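4.2 Washing caps and other shaped items

The Bramwood 163 has a Delicates program that the quick-start card calls "safe for all headwear." Treat that claim with some doubt. It holds up for soft, unlined hats. Caps with seamed crowns and a top button need more care.
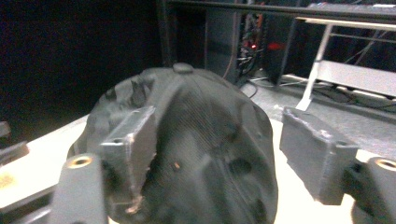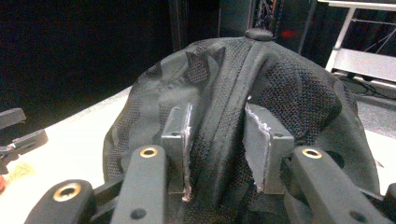
Caps with a fabric-covered or rounded button at the crown.

1. Read the sewn-in label first. If it says hand wash only, stop here, whatever the program dial promises.

2. Close any strap or buckle at the back.

3. Place each cap in its own mesh bag. The plastic cap cages sold for this job are optional – we have yet to see one keep a cardboard brim flat.

4. Select Delicates, cold, and turn the spin down to its lowest setting. The display shows 57 minutes. Expect it to run longer.

5. Take the cap out as soon as the door unlocks. Shape the crown over a bowl and leave it to air dry.

NOTE: The Fresh Boost option adds a second rinse. Any further benefit is hard to detect.

CAUTION: Do not tumble dry caps, even on Low. Brims can warp for good.

CAUTION: If code 3403 appears, the load is off balance. Add a towel and restart. Pressing Start again and again does not clear it, despite what the July edition of this guide said.

Revised 29/12/2022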